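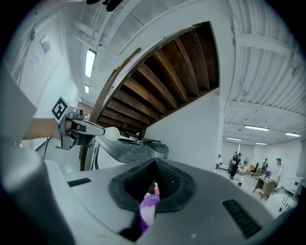
*A bare forearm reaching in from the left with a hand-held gripper.*

# Submitting a Trailer for Classification and Release

Distributors who intend to show a film trailer in Cinside venues must submit it through the Modura portal. These instructions apply to feature films in any language, including dubbed and subtitled versions. They were last revised on July 7, 2020.

## Before you start

You will need:

- the finished trailer, with a running time of no more than 130 seconds
- a poster file in portrait format
- the full cast and crew credits, spelt as they appear in the film
- the title in each language of release

A teaser must not exceed 78 seconds and is submitted on a separate form.

## Steps

1. Sign in to Modura and select **New trailer**.
2. Enter the original title first. Add each alternative title on its own line, followed by the language.
3. Upload the trailer. Do not close the page until the reference number appears.
4. Complete the content questions on violence, language and the use of animals. Leave no answer blank.
5. Choose the venues. The default list contains all 105 screens, and Lougher must be ticked separately.
6. Enter the earliest date on which the trailer may be shown, then select **Submit**.

## Dubbed versions

Each dubbed version requires its own upload, even where the pictures are identical. Quote the reference number of the original in the **Related item** box. Subtitle files should be sent to Alent in plain text and must not exceed 4,000 characters.

## Changes and enquiries

A trailer may be replaced once without charge. Trailers intended for August releases should be submitted before the end of this month.

Enquiries about rejected files should be addressed to Rhydian Morgan, Trailer Submissions, quoting the reference number.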